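Setting Up the Flillness Bench: Our Fall Project Report
Hardware Basics, Brummont Technical College

When our group picked this project back in August, I think we all pictured something a lot grander than what we ended up doing, and I am glad now that we got talked down from it. The plan on the sign-up sheet said "rebuild old office desktops for the Stundell reading room." What we handed in was one properly worked-out way of handling a processor between the tray and the socket, written so that a first-year student could follow it without one of us hovering nearby. It took the whole fall, and it was worth the time.

Our budget was 400 dollars, and most of that went on thermal paste, cleaning supplies, and a secondhand board we bought purely for practice. We called the bench Flillness, which started as a typo on the sign-up sheet and stuck, as these things do.

The first thing we learned was how much depends on where a chip goes when it is not in a computer. In our early sessions we set processors down on whatever was nearby -- a notebook, a folded cloth, once the lid of a lunch box -- and then spent ages worrying about them. So the tray became the heart of the bench. A processor rests in a shallow recess with the heat spreader facing up, and everybody in the group knows to look for it there and nowhere else. It sounds like such a small thing, but it changed the mood of our sessions more than any tool we bought. 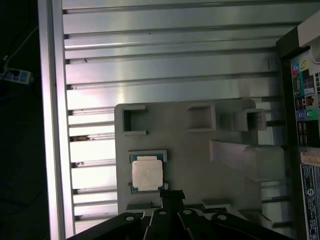
Does it matter which way the chip is turned when you put it in the tray? For the chip itself, no harm is done either way, but we kept to one direction so that the small notches along the edge were easy to find when it was time to line it up with the socket.

Our second stretch of work was the socket. I will confess I was nervous of it for weeks. On an LGA board the contacts are in the socket, and they are very fine, so a chip that gets dropped in at a slant can bend them. We wrote our steps out in full, argued over every one, and then cut them down again. The version we kept goes like this:

Release the load lever and let it stand up.
Open the metal frame.
Hold the processor by its edges only.
Match the notches, then lower it straight down.
Let go. Do not press.
Check that it sits level before you close anything.

Sirko, our loaner desktop (every machine in the lab has a name, and that one came with a sticker), was where we did most of our testing. We chose to work with the board still inside the chassis, because that is how a student will meet it in real life, with sheet metal close by and a cable in the way of your knuckles. Practicing on a bare board is easier, of course, and I would still start a beginner there for an afternoon. But the first time you reach past the memory slots into an actual case you find out how little room a hand has, and it is better to find that out with a patient partner beside you. 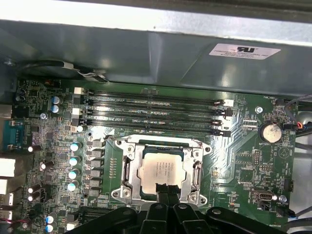 Ustyna Tymoshchuk wrote back on our draft that she would move the level check onto a line of its own in bold, and that she had always found the lever less worrying than the lowering. She also asked us to say plainly when a person should stop and fetch help. We took both suggestions, and the second one grew into a half page that is probably the most useful part of the handout.

We gave our talk on 18th November to a fuller room than I expected, and Sidra Mughal handled the questions beautifully while I looked after the slides. The handout is in the lab drawer now, next to the spare paste. What is left for the spring group is the memory section, which we only sketched, and a decent page on cleaning off old paste -- ours is two lines long and one of them is a complaint.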